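8 August 2018
By Vaughan Ruddock

The Glue Money

My brother-in-law Hnatiuk came into some glue the year I was laid off, and for most of that spring he referred to it as an opportunity.

He'd bought it from a man in Pamby who was closing a warehouse. It was called Stikmont, it came in little yellow tubs, and the label had a mountain on it with a climber stuck to the side. Hnatiuk had 28 cases in his garage and no place to put his car.

"What does it stick?" I asked him.

"Everything."

"To what?"

He gave me the look he used to give me at Thanksgiving when I asked what was in the stuffing. My sister says her husband is a visionary. She says it while moving boxes.

I should explain that Prillemell, where we all live, is not a town that buys things. It's a town that borrows. There is one good extension ladder on our street and it has been in eleven garages, and I couldn't tell you who paid for it. So when Hnatiuk set up a card table outside the hardware store and charged 5 dollars a tub, people came by, read the label, picked one up, said "Huh," and asked whether he had one open they could use.

He did have one open. By noon he had a line. A woman brought a teapot. The Lutheran pastor brought a shoe. Hnatiuk glued things until three in the afternoon and came home with no money and a great deal of goodwill, plus a fork stuck to the heel of his hand.

"Word of mouth," he told my sister, who was in the kitchen with the dish soap and the butter knife.

The word of mouth took a week. Then the teapot came back in two pieces. The shoe came back with the pastor still in it, on a Sunday, limping, with the sole flapping like a dog's tongue. The fork, on the other hand, had held beautifully. Hnatiuk thought this over in his lawn chair for a couple of evenings and arrived at a theory, and it happened to be right. Stikmont would not stick a thing to itself. It would only stick a thing to a different thing. Teapot to teapot was no good. Teapot to tablecloth, you'd have them both until you died.

"So it's a bad glue," I said.

"It's a specialist."

He needed a way to show this off, and that's how I come into it. Every July we have the Founders' Picnic out by the reservoir, and every year before the pie there's a half hour where anybody with something to say can get up on the flatbed and say it. Usually it's a barbershop quartet and a man who's angry about culverts. Hnatiuk signed us up between them. The plan was that he would glue me to a barn door.

I want it on record that I said no. I said it on the phone and I said it in his driveway. Then he offered me 50 dollars, and I'd been out of work since February, and I found I had some follow-up questions.

The first was about my skin. He said only my shirt would be glued, and a pair of coveralls, and I'd be inside them like a letter in an envelope. The second was about the barn door. He had borrowed it. The third was how I'd get down, and he said that was a very good question and he was glad I'd asked it.

My sister drew the line at ruining my clothes, so the shirt was a castoff from when Hnatiuk sponsored a softball team for one summer. Red and white, with room in it for me and a small friend. I'd played two games in it myself, in right field, where a person can think.

We drove out early. They buttered the back of me with Stikmont, my sister and Hnatiuk, with a pair of paint rollers, and leaned me against the door, and four men from the volunteer fire company stood the door up on the flatbed. My feet were on an apple crate. The quartet was finishing up. I could hear the tenor breathing.

"Ladies and gentlemen," said Hnatiuk, "how much do you think this man weighs?"

This had not been in the rehearsal. People called out numbers. I didn't care for any of them. A boy near the front went high enough that his own mother turned to look at me again, in case he'd seen something she hadn't.

Then Hnatiuk kicked the crate away.

And I stayed up! I'll give him that, I hung there on that door like a coat. There was a gasp, and then there was applause, more than the quartet got, and Hnatiuk walked up and down with his thumbs in his belt, talking about hulls and bridges. He talked for 20 minutes. Somewhere in there the sun came around. The culvert man had climbed up for his turn and was standing beside me with his notes, and since he could see I wasn't going anyplace he began going over the main points with me personally.

I learned a lot about culverts. Water wants to go downhill, it seems, and the county is against it.

When it was time to get me down they tried soap, and then they tried vegetable oil from the fish fry. The fire company had a tool for car doors and were very eager to use it. In the end my sister climbed up with the pie knife, told me to stop breathing, and cut the coveralls up both sides, and I stepped out the front of them in my shorts and the softball shirt, which the glue had only got to in the one spot by the collar. I came loose with a noise. A lady in the second row still does the noise when she sees me at the post office.

The coveralls stayed on the door. The door went back to the farmer it came from, coveralls and all, and he hung it facing the road. He says crows won't come near it and he hasn't had a salesman since.

Hnatiuk sold four tubs.

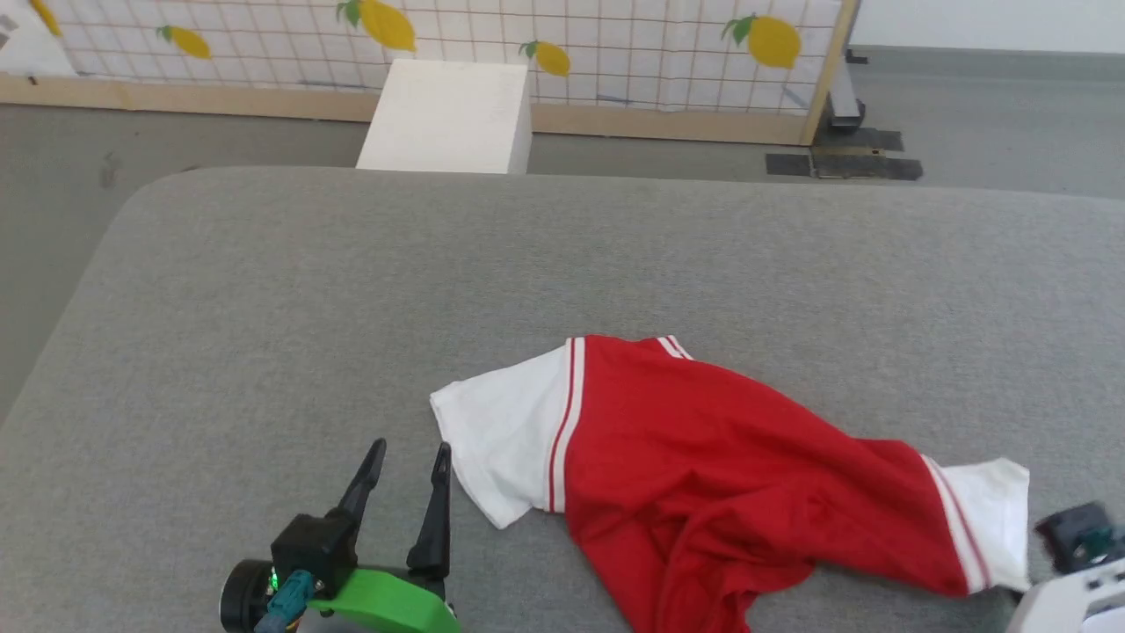 He paid me the 50 dollars in October, in an envelope he had sealed with Stikmont, paper to paper, so that it opened if you looked at it. My sister had me over for supper that night and we counted it out twice for the pleasure of it. She'd been through the closets and wanted to know did I want the shirt back, and there it lay on the big gray table, red and white, smooth enough up top and all bunched into folds farther down, looking about how I'd felt when they peeled me. I said she could keep it. Hnatiuk said not to be hasty. He'd been on the phone with the man in Pamby again, and the man had come across some varnish.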